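Tuesday, bench 2, grasp stack

Picking up where Hendrik left off last night. His note on the whiteboard says "planner fine, perception lying." I would like it on record that my note from the week before said "perception fine, planner lying," and that we were both looking at the same log.

State of things at 8 this morning: the Sarnik branch builds again. It had stopped building when the message definitions for the grasp candidates moved into their own package and took the unit tests with them, to a place no one was running unit tests. Moved the tests back. Four of them failed, and one of those had been failing since April with a skip decorator on it and a comment reading "temporary."

The actual problem. The candidate generator gives us 200 grasps per pick, scored. The planner takes them in score order and tries to find a collision-free approach for each. On a tidy bin this takes no time. On a bin where things have gravitated to the walls (all bins, given a few picks) the top-scored candidates are all lovely antipodal grasps with the wrist inside the wall. The planner rejects them one by one at the full timeout, and by the time we reach a grasp a real arm could perform, we have used up the cycle and gone back to the start pose to think about it.

Hendrik's view is that the scorer ought to know about walls. My view is that the scorer ought to be left alone, having been retrained once already to know about things, and that a cheap wrist check should go in between. We did the cheap check. It is a capsule around the wrist, a bigger capsule around the cable bundle, and five planes for the bin. It runs before the planner ever hears about the candidate.

First run of the check: rejected everything. All 200, every pick. Spent most of an hour on this. The bin planes had their normals pointing outward, so as far as the check knew, the only legal place for the gripper was the rest of the room. Flipped the signs. Added a test. The test also had the normals outward at first and passed, which I will not dwell on.

Second run: much better. On pick 107 the planner got its first candidate and had a trajectory straight away. Then it sat there for the entire settle time, because the settle timer still starts at plan request and restarts at plan receipt. This is the Dosside patch. It was put in for the demo at Dosside, where the network was bad, and it has been costing us on every pick in a lab where the network is a single cable. Took it out, left a flag.

Segmentation next, since that was Hendrik's real complaint and he is half right. Depth on the shiny stuff is full of holes. The hole filler does a nearest-neighbor fill, and near the inclined metal panel it happily fills from the panel, so anything glossy lying close to it acquires a ramp. The scorer sees a ramp and offers grasps on the ramp. Changed the fill so it never crosses a mask boundary. Where there is no mask it now leaves the hole alone and the scorer has to cope with not knowing something.

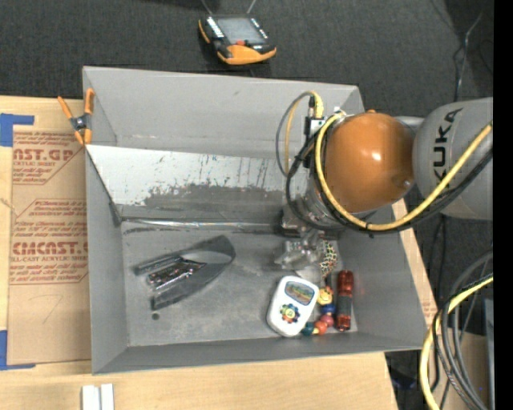 Masks themselves are mediocre on small things that touch each other. Beads against the side of a toy come out as one instance, a toy with a tail, and the centroid lands near the seam. I tried the Aksoy merge threshold at its default and then lower. Lower splits the beads off and also splits printed graphics off whatever they are printed on, so we get confident grasps on a picture of a flower. Default for now. The proper fix is to make the split conditional on a depth step, and I have written it down in the ticket where proper fixes go to mature.

Also found while in there: the replay tool drops the last message of every bag. Every one. So each failure we have been studying in replay ends one message before the failure. Fixed in one line (the loop was off by one, as loops are). Reran frame set 2194 with the fix and the famous "phantom stop" is a plain joint limit warning, printed in clear English, in the message we had been dropping. Joint 6, asking to go the long way around because the goal sampler does not know a parallel gripper is symmetric under a half turn. It knows now.

Replay numbers are not worth writing down until the whole set is rerun with the last message included. Started it before lunch on the Vurkbridge machine. It will finish when it finishes, or when someone reboots that machine for an update.

Open:
- cable capsule is too fat, measured with a tape and some optimism. Needs doing again at full wrist rotation.
- wrist check ignores anything clamped to the rim. Add as a box.
- candidate order after the check is still pure score. Try score minus travel, small weight.
- remove skip decorators everywhere, take the consequences.
- settle timer flag defaults to off. Hendrik, please do not turn it on "to compare" and leave it on.
- the half-turn fix needs a look on the placing side, where orientation does matter and I may have just told the robot it doesn't.

Hendrik has read this over my shoulder and wants it noted that perception was, in fact, lying. So noted. The planner was also lying, and so was the replay tool. Back to the cable capsule tomorrow.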